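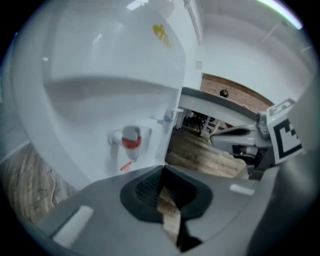 Renata Jabłońska said she had expected the character to stay dead, and that she would have been happy with that. She was replying to the news that Stöckli, the clockwork ferryman killed off in chapter 90 of the comic series Brerdale, will return in the next volume.

Publisher Peditz confirmed the return on its website on Sat 27 April. Stöckli will appear from chapter 118, with a new design and a changed set of powers. In his first run he could stop any moving water for as long as he held his breath. He will now be able to walk through reflections, but only if the other person in them has seen him first.

The design has been redrawn by Edeltraud Danzer, who took over the art on the series in January. His long coat and brass jaw remain. The lantern on his back has gone, and he carries a folded oar in its place. Danzer said the lantern had been difficult to draw in fight scenes and was often left out by mistake.

Peditz did not say whether the ferryman is the same person who drowned at Brevuncombe lock or the twin mentioned in the early chapters. Readers have argued over the twin for years, as he is named only once and never shown.

The volume will come out in paperback and as a download. It will include 2 short side stories, one of them set before the flood and told from the lock-keeper's point of view. A hardback edition of around 1000 copies, with Danzer's pencil sketches at the back, will follow later in the year. Prices have not been announced.

Chapter 117 is already available to subscribers.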